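Evening and Weekend Shop Assistant (part-time)
Girnard Toiletries and Gifts

Reference: 2349
Posted: May 22, 2025
Hours: 16 per week, rising to 24 in the run-up to Christmas
Contract: permanent, after a trial period of 6 weeks

Girnard is an independent shop selling soap, hand cream, bath products, scent and small gifts. We have been on the same street for many years and most of our customers live within walking distance. We are looking for a part-time assistant to join us in September, when our shop manager's hours change and we begin opening later in the evening.

You would be working mainly from mid-afternoon until closing, with one full day at the weekend. There are always two people in the shop. For the first fortnight you would be paired with Sigrún Brynjólfsdóttir, who runs the shop floor and does the ordering.

What the job involves

Serving customers and taking payment at the till. Unpacking deliveries, checking them against the order sheet and pricing them. Keeping the shelves full and clean, with older stock brought to the front. Wrapping gifts on request, which takes up a large part of the day in December. Answering the telephone and writing down orders for collection. Cashing up and locking the shop at the end of the evening, once you have been shown how.

We stock two main ranges, Belix and Chaimongkol, along with a changing selection from small makers. You do not need to know any of them beforehand. We will go through the ranges with you, and you can take testers home to try. Customers often ask what is suitable for dry skin or for a present, and we would like you to be able to give a straight answer – including telling someone that the cheaper product will do. 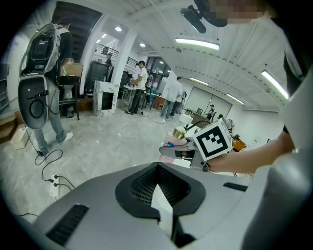 A small pink bottle with a gold cap.

The stockroom is up one flight of stairs and there is no lift. Boxes are usually light but you will be carrying them up and down several times a shift. Please tell us if this would be a difficulty, as the work can be shared out differently between the two people on duty.

What we are looking for

Someone polite and reliable who is comfortable talking to strangers. Shop experience is useful but we have taken on people without it before. You should be able to add up without the till, write a clear note for the next shift and stay calm when there is a queue. You must be 18 or over because of the lone locking-up on some evenings, after your colleague has finished.

Some of our products are strongly scented and the smell is in the shop all day. If perfume gives you headaches, this is probably not the right job.

Pay and holidays

We pay above the minimum wage and will give the hourly rate to anyone invited to interview. Evening hours after six are paid at a slightly higher rate. Paid holiday is in line with your hours, though we ask staff not to book time off in December. You will get a staff discount after the trial period.

How to apply

Send a short letter and a list of your previous jobs, paid or unpaid, to Girnard, 157 Bondetitz Road, or hand them in at the counter. Put the reference number on the envelope. Please include the names of two people we can contact – one may be a teacher or tutor if you have not worked before.

Interviews will be held in the shop before opening time and last up to 60 minutes, part of which is spent on the shop floor. We reply to everyone who applies, by post or telephone, so please make sure your number is easy to read.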